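# How to Plan a Day Drive on the Skorano Road

The Skorano road is 90 miles long and climbs from the town of Musside to the pass above Cukau. It is possible to drive it in one day, but you should prepare a little the evening before.

## The evening before

1. Fill the tank in Musside. The next gas station is in Meng, and it closes early.
2. Save the map on your phone. After Meng there is no signal for long parts of the road.
3. Prepare your food and keep it cold overnight. Tomatoes, bread and hard cheese travel well. Put the soft things on top of the bag.

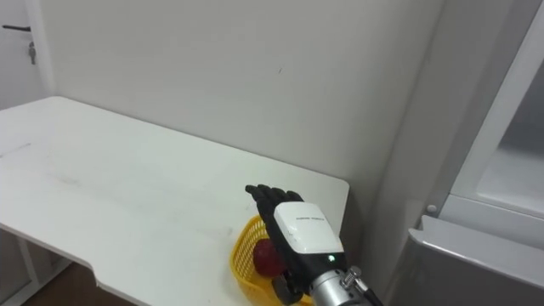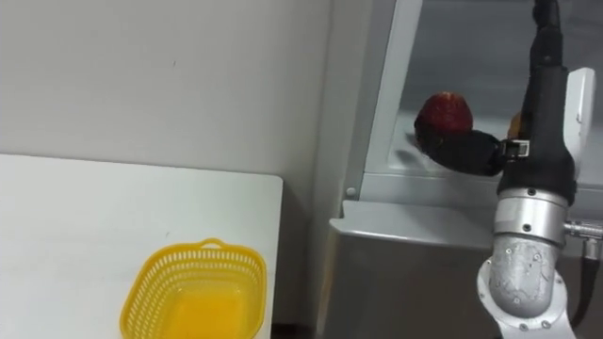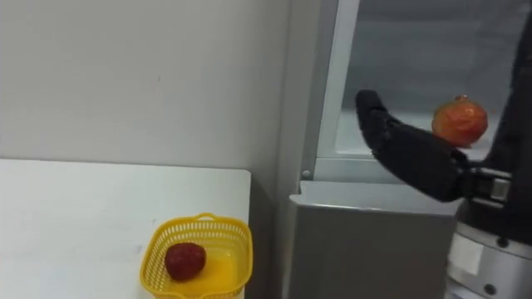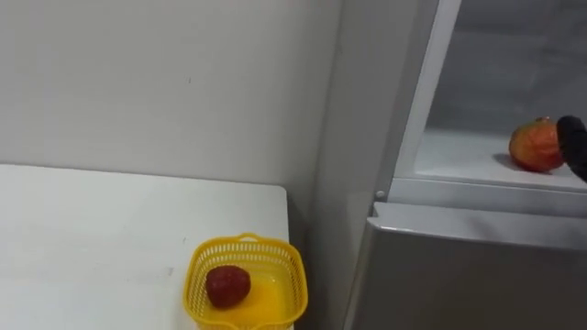 *White tabletop in the first, second and fourth pictures; tomato in the third.*

## On the road

4. Leave before 6 in the morning if you can. The parking area at the first trailhead is small, and in August it fills quickly.
5. Stop at the Meng overlook. The path from the parking area takes nearly 4 minutes and it is flat, so children can walk it too.
6. From Meng to the pass, use a low gear. The curves are narrow and the trucks need the full lane. If a truck comes behind you, let it pass at one of the wide places.
7. Eat your lunch at the Cukau picnic ground. It has tables in the shade and clean water. My friend Maricruz Barajas prefers the stones by the creek, but in spring they are too wet for sitting.

## Coming back

Start to go down at least two hours before sunset. Deer come to the road in the evening, mostly below Meng. Drive slowly there and do not stop on the curves for photographs.

If you are tired, the campground at Cukau takes cars without a reservation until all places are full. Bring a warm jacket, also in summer.

*Last updated 15 September 2022 by Rigoberto Camacho*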